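제4장 도시락 포장 셀의 준비와 관리

이 장에서는 소형 로봇 팔 한 대로 구성된 도시락 포장 셀을 다룹니다. 앞 장까지는 로봇의 구조를 일반적으로 설명하였습니다. 이제부터는 Edent 실습실의 셀 하나를 정하여, 설치 후의 점검, 그리퍼 손가락의 관리, 고장이 났을 때의 처리를 순서대로 배웁니다. 이 셀의 이름은 Jorari이며, 작업은 음식 용기와 과일을 보냉 가방에 넣는 것입니다.

학습 목표
작업대와 물품의 기준 배치를 설명할 수 있다.
손가락의 상태를 점검하고 점검표에 기록할 수 있다.
용기를 잡는 위치의 오차를 찾아서 수정할 수 있다.

4.1 셀의 구성

셀은 작업대, 로봇 팔, 두 손가락 그리퍼, 그리고 카메라 2대로 되어 있습니다. 카메라 한 대는 작업대 쪽에 고정되어 있고, 다른 한 대는 손목에 붙어 있습니다. 물품의 기준 배치에서는 남색 보냉 가방을 작업대 왼쪽에 세우고, 그 오른쪽에 노란 과일 모양의 물품을 놓습니다. 유리 용기는 가장 무거운 물품이므로 점검할 때에도 이것을 먼저 사용합니다. 손가락 하나는 뚜껑 위를 누르고, 다른 하나는 용기의 아래쪽을 받칩니다. 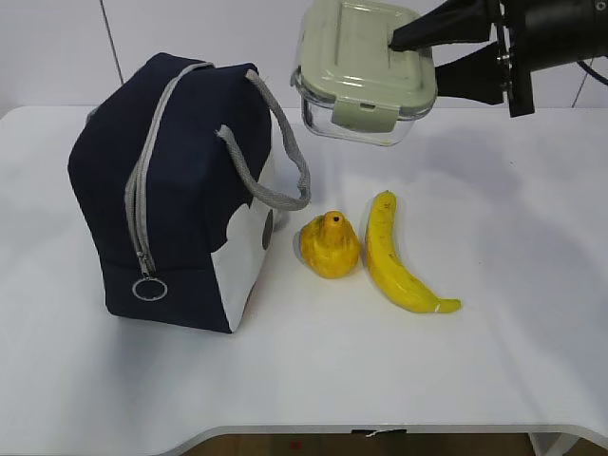 4.2 손가락과 손목 카메라의 점검

손가락은 소모품입니다. Cordier 방식의 관리표에서는 파지 횟수 1000회마다 안쪽 면을 검사하고, 3672회가 되면 두 손가락을 함께 교환합니다. 한쪽만 교환하면 좌우의 마찰이 달라져서 용기가 기울어지기 쉽습니다.

검사는 그리퍼를 연 상태에서 합니다. 먼저 비상 정지 버튼을 누르고, 보풀이 없는 천으로 안쪽 면을 닦습니다. 면에 요철이 있는 손가락은 홈을 따라서 닦아야 합니다. 그 다음에 손목 카메라의 화면을 켜고, 두 손가락 끝이 화면의 중심에서 좌우로 비슷한 거리에 있는지 확인합니다.

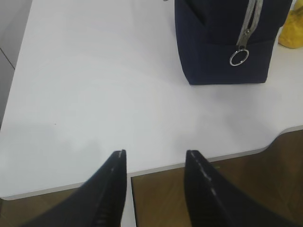
한쪽 끝이 중심에 더 가까우면 손가락의 고정 나사가 풀렸거나 카메라 브래킷이 돌아간 것입니다. 나사를 먼저 확인하십시오. 브래킷을 먼저 움직이면 보정 값을 다시 구해야 하고, 원래의 원인도 찾기 어려워집니다. 보정을 다시 하였을 때에는 새 값을 점검표의 뒷면에 적습니다. Larkbridge 제어기에서는 이 값이 918번 항목에 저장됩니다.

4.3 잡는 위치의 확인

마지막 점검은 용기를 작업대에 놓고 저속으로 합니다. 다음의 순서를 지키십시오.

1. 용기를 과일 오른쪽에 놓고, 가방의 손잡이가 팔의 경로에 들어오지 않는지 봅니다.

2. 팔을 작업대의 오른쪽에서 천천히 접근시킵니다. 위 손가락은 뚜껑의 위로, 아래 손가락은 용기의 오른쪽 옆으로 오게 합니다.
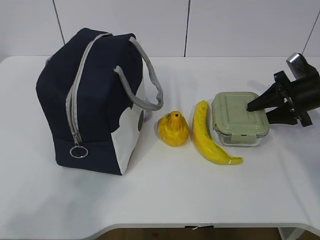 3. 그리퍼를 닫기 전에 팔을 멈추고, 위 손가락과 뚜껑 사이의 간격을 자로 잽니다. 잠금 날개가 손가락에 닿을 것 같으면 용기의 방향을 바꿉니다.

4. 낮은 힘으로 닫은 후 조금만 들어 올립니다. 용기가 미끄러지면 바로 내려놓고 4.2절의 검사로 돌아갑니다.

5. 결과를 점검표에 적습니다. 이상이 없을 때에도 빈칸으로 두지 않습니다.

4.4 자주 생기는 고장

이 절에서는 고장을 증상에 따라 나누어 설명합니다. 가장 자주 보고되는 증상은 용기를 들어 올리는 도중에 팔이 멈추는 것입니다. 이때 제어기를 바로 재시동하면 오류 기록이 지워지므로, 먼저 화면에 표시된 번호를 적어 두어야 합니다.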